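Course handout, Robot Software Lab, Unit 2
Contact and guarded motion

In this unit we write a controller that presses a button and knows when to stop. The button task looks easy, but the position of the box from the camera always has a small error, and a pure position command will push too hard or stop in the air.

We use a guarded move. The arm goes to a point over the button, then goes down slowly while the node reads the estimated force. When the force passes the threshold, the motion must stop in the same control cycle.

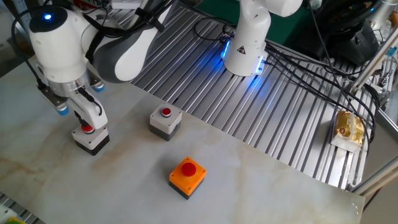 Please keep the threshold in the parameter file and not in the code. Last term two groups had different values in two places and lost a whole lab session to it.

The planner has to receive the goal with the name of the button. If the detector gives more than one red button, choose by the box pose and never by color only.

For homework, replay the Cadcombe log in the Vuser viewer. It has 1151 samples. Contact begins at sample 353. Plot the force and explain why the filter detects it later.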